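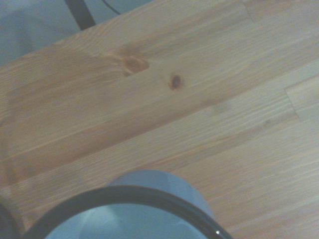

Slide 1. Opening and purpose of the talk

Good morning, and thank you to the Tarnside staff for the use of the hall. These notes accompany the session on the selection and care of solid pine tabletops in shared rooms. The session is intended for those who order furniture and for those who clean it. Questions may be raised at any point.

Keep the opening slide up while people take their seats. Begin by asking the audience to look at the two knots and at the seams between the staves. Allow a moment before continuing.

Slide 2. What a stave-built top is

A top of this type is made from long, narrow pieces of pine joined edge to edge. Each piece is called a stave. Staves cut from different parts of a log will differ in color, and a single top may run from cream to pinkish brown. This variation is normal and is not grounds for a return.

Explain the butt joint. Where a stave is shorter than the table, a second piece is set against its end. Refer back to the right side of the opening slide, where two of these joints can be seen. Grain and color usually change at the joint. The eye takes this for damage more often than one would expect, and several of the complaints received under the Stotedska contract concerned joints of exactly this kind.

Slide 3. Knots and streaks

A knot is the base of a branch. The fibers of the trunk bend to pass it, and the bend remains visible after sawing. When a knot falls on the edge of a stave, the saw removes part of it and the pattern stops at the seam. The larger knot on the opening slide is a clear case. The smaller one is a compact oval with a very dark core and a reddish-brown ring.

Point out the long reddish-brown streak below the knots. Note for the speaker: do not be drawn into a discussion of the cause of any individual streak. Color alone is not sufficient to decide the matter, and the inspection form asks only for position and length.

Slide 4. Inspection on delivery

The current procedure was issued on Jun 14, 2018 and covers 293 tables at 11 sites. The steps are as follows.

Remove all wrapping and place the table near a window.
Look along the surface from a low angle, first with the grain and then across it.
Pass the flat of the hand over every knot. Record any knot that is raised, loose or open.
Draw a fingernail lightly across each butt joint. A joint that catches the nail is to be recorded.
Record smudges separately from marks in the wood itself.

Read the last step twice. Returned forms from the Aranda building placed grayish smudges and dark knots under one heading, and the forms had to be completed again.

Slide 5. Routine cleaning

Wipe with a soft cloth, slightly damp, following the direction of the grain. Dry the surface at once. Scouring pads and bleach are not permitted on any pine top. A faint smudge that remains after wiping should be reported and left alone until the site supervisor has seen it. Local sanding leaves a pale patch and is not to be attempted by cleaning staff.

Slide 6. Refinishing

Full refinishing is carried out in February, when the rooms are least used. The work is done by Zudell under the existing agreement. The budget line for the coming year is 2,000 dollars, of which 1,060 is already assigned to the reading room tables. Sites wishing to be included should submit their inspection forms before the end of the preceding month.

If asked about darker stains, state that the policy is a clear finish only. Requests for an exception go through the furnishings office in writing.

Slide 7. Questions

Return to the opening slide during questions. Sample boards are on the side table and may be handled. Blank inspection forms are available at the door.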